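Grip on a Curved Wall: An Open Day at Hustby

9/16/22

The demonstration hall at Hustby opens to outside engineers once a year. The program this time covered a single subject, the handling of molded plastic parts that have no flat face worth gripping. There were no keynote talks. Visitors got a printed schedule, a badge and access to the stations for as long as they cared to stand at them.

Most of the floor belonged to Grundberg, which supplies gripping hardware, and to Sternthorpe, which writes the software that turns recorded hand motions into robot motions. The two firms have worked together on a project called Jang. Its aim is narrow. A person picks up a part with a hand-held gripper, a camera on the tool records the grasp, and the recording is used to train an arm fitted with the same style of fingers. The current library holds 461 recorded grasps on 78 different parts.

Recording on the tool itself has one clear advantage. The operator feels the part start to slip and corrects for it, and the correction ends up in the data. A teach pendant gives no such feedback. The drawback is consistency. Two operators given the same shell will approach it from different sides, close at different speeds and hold it for different lengths of time. Sternthorpe keeps most of that variation and filters out only the grasps in which the camera lost its position estimate.

Thin shells are the awkward case. A curved wall offers the fingers a contact patch that shifts as they close, and a rigid finger will ride up the curve or mark the surface. Grundberg's answer is a soft block at the contact point, backed by a stiff plastic finger.

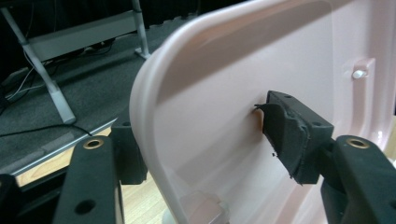 The hand-held gripper closed on a pink molded shell, with one dark pad on the inner face and a second against the outside of the rim.

The pads are the consumable in this arrangement, and their edges go first. On the inner pad the left and lower sides were visibly frayed, while the face around the two small holes still had its shape. Grundberg considers a ragged edge acceptable until it reaches the area that carries the load. Its engineers log pad changes against the grasp count so that later recordings can be compared with the state of the pad at the time.

Surface marking drew more questions than anything else on the schedule. Foam can shed onto a glossy part, and a customer who molds visible housings will reject pieces over a smudge. Harder compounds shed less but need more closing force, which a thin wall may not tolerate. The Jang team has tried 10 compounds so far and has not settled on one. A revised pad is due in December.

The afternoon was given to the arm. It worked through a tray of parts at a deliberate pace, with pauses of up to 129 seconds while the software replanned an approach. On shells with a thick rim it went in over the edge, one finger to each side, much as the operators do. Parts with ribs or bosses close to the grip point took longer – the planner treats them as obstacles and backs away further than a person would. Sternthorpe plans to loosen that margin in the next release and will run the same tray again at Hustby once it has.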